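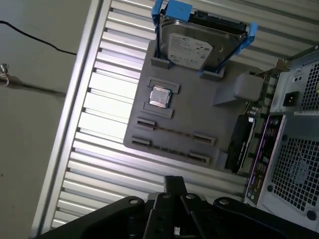

October 27, 2023

Six loaves and a very sore arm

What a day! I'm writing this at the kitchen table with flour still up to my elbows, and I don't even care, because the rye finally worked. Two years of flat, sour, gummy bricks and today I pulled a loaf out of the oven that looked like the ones in the window at Gosselin. It crackled when I set it on the rack. I stood there and listened to it like a fool.

I should go back to the start. I was up before six to catch the early bus down to Stindport, because the mill shop only gets its dark rye in once a month and last time it was gone by lunch. The harbor was all fog. I could hear the ferry but not see it, and the gulls were walking up and down the wall as if they were waiting for a bus too. I bought a coffee from the cart (burnt, as always, and I drank every drop) and was second in line when the door opened. Two big bags, plus a little one of cracked grain I hadn't planned on. Carrying them back up the hill is why my arm hurts.

The change this time was the starter. I've been keeping Esto - yes, it has a name, I named it in June when it first doubled - on the shelf over the radiator, and I think it was simply too warm up there. All bubbles and no strength. Last week I moved it to the pantry and began feeding it at night, and the smell is completely different now, more like apples and less like paint. I gave it a good feed yesterday before bed and this morning it had pushed the lid right up.

I mixed everything in the big yellow bowl, 100 grams of the cracked grain soaked in hot water first, then the flour, then salt, then a spoon of molasses. I didn't knead it at all, just stirred until my wrist gave up. The Gruro book says wet hands and a light touch, and for once I listened. Three hours under a towel, into the tins, another hour, then the hottest oven I could manage.

Six loaves in all, in three rounds. The first two came out a bit pale, so I left the next ones in longer, and those are the beauties. The last pair split down one side, but they smell just as good. I'm supposed to wait a whole day before cutting rye and I lasted until supper. Butter, a little salt, a slice of the sharp cheese. Oh, it was good! Dense but not heavy, and the crust had that almost-coffee taste I've been after.

Two are going in the freezer, one to my sister, one next door in return for all those plums. I want to try caraway next time, and maybe orange peel, though that could be a mistake - the last time I put orange in bread it tasted like soap.

It's started raining. 2115 on the oven clock and the pans are still in the sink. They can soak. I'm having one more slice and going to bed.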